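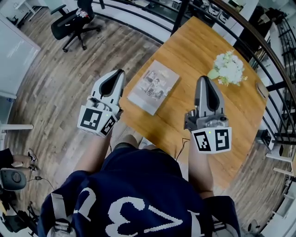

Figure 4. Demonstration station on the upper level, seen from directly above. The operator holds one instrumented gripper in each hand over the table; the square markers on the mount below each gripper are visible.

4.2 Public demonstration at Landonholm

The second part of the evaluation took place during the June open day at the Landonholm site. The purpose was to find out whether people with no training in robotics could use the hand-held grippers well enough to produce usable recordings, and how much instruction they needed before doing so. The bench tests in Section 4.1 were all carried out by members of the project and say little on this point.

A single station was set up on a wooden table beside the railing (Figure 4). Each gripper carries square black-and-white markers on a block below the body, from which its position and orientation are recovered. Objects placed on the table included a flat picture booklet and a small bunch of white flowers. The booklet was chosen as a thin object that is hard to lift from a flat surface with one gripper; the flowers are light and deform easily under load.

Each session began with a spoken introduction by one of two members of staff (Devadiga or Cronin), followed by a short trial period without recording. The visitor was then asked to move the booklet to a marked side of the table using both hands, and to pick up the flowers and put them down again. No time limit was given. Visitors who asked for help were told how to hold the grippers but were not shown the movement itself.

In total, 41 visitors completed at least one task, giving 2149 seconds of recorded motion after pauses were removed. Nine sessions were excluded from the analysis. In most of these the markers on one gripper were hidden by the visitor's own forearm for too long to allow the path to be filled in. The remainder were stopped early at the visitor's request.

The booklet task gave more difficulty than expected. Many visitors first tried to pinch the cover from above, and changed to sliding the booklet towards the table edge only after several attempts. This sliding movement did not occur in the bench recordings, where the operators already knew the task. It was kept in the data set under a separate label.

Lighting near the railing changed during the afternoon and the detection threshold was adjusted once, shortly after 2 pm. Recordings made before and after the change are treated separately in Section 5.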